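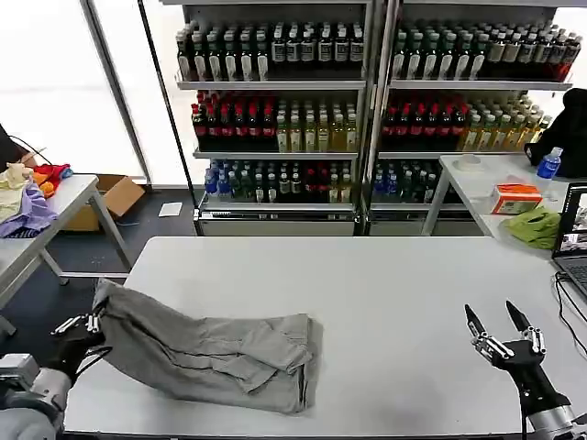
Fig. 1. Left hand holding up one end of the gray garment, right hand open over the table.

Teaching a two-handed robot to fold clothes by remote control
Project report, Dudstead robotics lab course

1. What I wanted to do

My plan in February was pretty simple: sit in the operator's chair, fold a bunch of laundry through the robot, and train a policy on the recordings. I'd folded clothes my whole life, so how hard could the first part be? (Very. I'll get to that.)

The question I ended up with was smaller than the one in my proposal. I wanted to know if the way a person demonstrates a fold matters as much as how many times they do it. So I recorded two sets with the same clothes, the same table and the same operator, me, and changed only the rules I gave myself while driving.

2. Setup

I used the lab's Vuto teleoperation software with a pair of tracking gloves. My fingers drive the robot's fingers and my wrists drive the arms. I wore a headset showing the view from the head, plus a small window with the joint readings that I learned to ignore after the first hour. Recordings went into Jasus, the lab's logging tool, which saves the video and the hand positions together and lets you throw away a bad take with one key. I used that key a lot!

Every episode started with one garment dropped on the table in a heap. It ended when I called it folded, or when I gave up.

3. Collecting the demos

The first thing I found out is that you can't feel anything. At home I find the edge of a shirt with my fingertips and barely look. Through the headset I had to go by creases and shadows, and gray cloth doesn't give you much of either. I kept closing the fingers on air just above the fabric, or pinching two layers when I wanted one. My habit became to lift one end with the left hand first, let the rest hang or bunch however it wanted, and only then bring in the right hand, open, to hunt for the next edge. It's slow, but from up there I could see what I was dealing with.

For set A I had no rules. I grabbed whatever looked good, with either hand, and fixed mistakes as I went. That gave me 76 usable episodes. For set B I always lifted with the left hand, always stopped for a beat before the second grasp, and threw out any take where I let go by accident. I got 73 of those, and they took me over 20 hours of chair time, mostly because of the retakes. My shoulders were not happy.

4. Training and results

I trained the same model on each set, using the Kravchuk scripts that came with the course, and didn't touch the settings between runs. Then I ran 20 trials with each policy.

The set B policy was clearly calmer. It went for the lift, paused like I did, and usually got hold of an edge on the second grasp. The set A policy often moved both hands toward the same spot and then dithered – I think it had seen me do the same thing both ways and couldn't pick. On the first lift alone, set B did well enough that I stopped hovering over the stop button.

Set A did win at one thing. When the cloth slipped, that policy sometimes went back and tried again, and the set B one just carried on folding nothing. I'd deleted every slip from set B, so it had never seen a recovery. Obvious now, but I didn't think of it while I was hitting that delete key.

5. What I'd change

I'd keep the set B rules but leave the slips in, as long as I recovered from them. I'd also mix the colors more, as most of my practice was on plain, dark or gray stuff and I have no idea how either policy handles stripes. And I'd take a break every half hour – my late-afternoon takes are visibly sloppier than the morning ones, and I had to redo a good many.

The recordings and my notes on the glove calibration are in the course folder, under the Vuto sessions. Read the calibration notes before you put the gloves on, especially the part about the thumb.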